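Pekenwood: your questions answered

We finished the last episode at one in the morning and the inbox was already full, so I've gathered the questions that keep coming up. Spoilers for the whole first series from this point on!

Is Ekon really the lighthouse keeper's son?
Yes, and the clues are there from episode two. He knows the tune the keeper whistles before anyone has taught it to him, and he never once asks the way to the harbour. I missed all of it first time round and I've loved going back to spot it.

What is the Gronow?
The drowned village under the reservoir, and also the name the older characters give to whatever rings the bell down there. The show lets both meanings sit side by side. My own guess is that the bell is real and the voice is Rurno's memory of her sister — but plenty of you have written in to argue, so keep going.

Why does Rurno stay behind in the finale?
She made the promise in episode 4, in the ferry scene, when she gives up her ticket. It's a tiny moment and Maritza Cusi plays it almost without words. Watch her hands when the ramp goes up. Best acting in the series, I think.

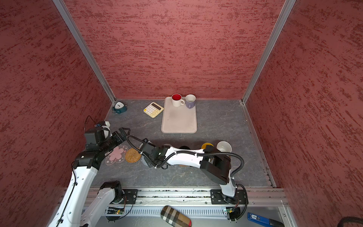
Does the number 400 mean anything?
It's painted on the boathouse door, it's the page torn from the parish book, and it's how many people lived in the village before the flood. Ekon works it out on the train.

Do I need to read the book first?
No. The book is lovely, but it ends before the storm, so the last two episodes are all new. Read it afterwards and you'll enjoy the chapter on the eel fishers, which the series skips completely (a shame!).

How long are the episodes?
52 minutes each, apart from the finale, which runs a bit longer. Stay for the credits — the bell rings once more.

Will there be a second series?
Nothing has been announced. The new writers' room is rumoured to open in December, and I'll update this page the minute I hear more.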